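Behind the Seams: A Conversation With the Wardrobe Workshop at Ukby

Each January, the Ukby Costume Guild opens its workshop to members who intend to enter the spring masquerade at Bronbridge. The Guild's newsletter met with the workshop's lead instructor on a Sunday afternoon, after the last of the beginners had packed up their fabric, to discuss how the program is run, what the judges look for, and why so many first costumes are finished in a hotel room at two in the morning.

The instructor has taught at the workshop since it moved out of the Itden public library and into its present rooms. Enrollment in those first months was small. The current register lists 114 participants across the beginner, intermediate and stage sections, and there is a waiting list for the Saturday bench.

"People assume that we teach sewing," the instructor said. "We do teach some sewing. Most of the first month is spent on planning. A person comes in with a picture of a character and wants to cut cloth that same evening, and I ask them to go home and write down every piece the character is wearing, down to the socks."

The list, known in the workshop as the dress sheet, has become a required part of the course. Each item is marked as bought, altered or made. Beginners are asked to keep the third column short.

"If you have a cape, a mask and a pair of boots, make one of them," the instructor said. "Buy the boots. Alter a bedsheet for the cape if you must. Put your time into the mask, because people look at your face first. I have seen very good boots that no judge ever noticed."

Asked about money, the instructor declined to recommend a fixed budget but noted that the beginner section works under a limit of $40 in materials, not counting shoes and undergarments. The limit was introduced after several members spent heavily on foam and thermoplastic sheet before they had learned to make a paper pattern. Thrift stores remain the main source of cloth. Curtains are favored for their weight, and men's suits in large sizes are bought for the lining as much as for the wool.

"A thrifted suit is the best bargain in this hobby. You get the canvas, the buttons, the pockets and several yards of something decent. The trouble is color. Members fall in love with a shade of green that was never made in a suit, and then we have to have the conversation about dye."

That conversation is a long one. The workshop permits dyeing only on scheduled evenings, and only in fabrics whose fiber content is known. Polyester is turned away unless the member has brought the correct dye for it. A swatch must be dyed, rinsed and dried before the garment goes in.

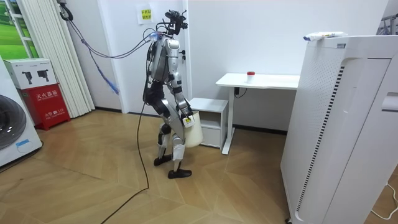
"I do not bend on the swatch," the instructor continued. "One year we had a villain's coat that was meant to be purple. The wool took the color and the stitching did not, so every seam was outlined in white thread. The member wore it anyway and told everyone it was meant to look like a comic book panel. It placed third. I still would not recommend it."

The Bronbridge masquerade divides its entries into original designs and re-creations, with a separate class for groups. Last spring the event sold 1256 tickets, its highest total to date, and the Guild entered nine costumes. Re-creations are judged against reference pictures supplied by the entrant, a rule that the instructor believes is widely misunderstood.

"You choose the references. If you bring in 20 pictures by 20 different artists, you have given the judges 20 chances to find a difference. Bring three, all by the same artist, and mark the details you copied. They have only a few minutes with each person — help them."

The instructor spoke at greater length about movement. Stage entrants are required to climb a short stair, cross the platform, turn and leave by the other side. Every member of the stage section must perform this sequence in full costume at least twice before the event. Trains are shortened as a result, and helmets are given wider eye openings. One member learned in rehearsal that a pair of wings would not pass through the door, and rebuilt them with a hinge at the shoulder.

"Sit down in it," the instructor said. "Eat a sandwich in it. Find out how you are going to use the restroom. Members laugh when I say that in the first class, and they are not laughing by the fourth."

The workshop keeps its own pattern library, begun with a donation from Moschos, a theatrical outfitter that closed its Itden store and gave its paper stock to the Guild. The catalog now runs to 3535 patterns, many of them for period coats, uniforms and dance dresses. Members may trace a pattern but may not cut it, and tracings are made in pencil. Sizes in the older envelopes run small, and the instructor advises measuring the tissue itself before trusting the number printed on the front.

On the subject of wigs, the instructor was brief. "Buy a better one than you planned to. Comb it from the ends. Do not store it in a plastic bag with the glue still on the lace."

Plans for the coming season include an added evening for makeup, a repair table at the masquerade itself, and a short course in hand sewing for members who do not own a machine. The repair table will carry safety pins, contact cement, elastic, black thread, white thread and a supply of snaps. Entrants from outside the Guild may use it without charge.

The instructor will also enter this year, in the original design class, after a long absence from the stage. The costume is a lighthouse keeper turned sea witch, with a coat cut from two wool blankets and a collar of knotted rope.

"The coat is done," the instructor said. "The collar weighs too much and it scratches. I have taken it apart twice, and I expect I will be working on it in the hotel."

Registration for the stage section remains open until the end of the month. Members should bring a completed dress sheet to their first class.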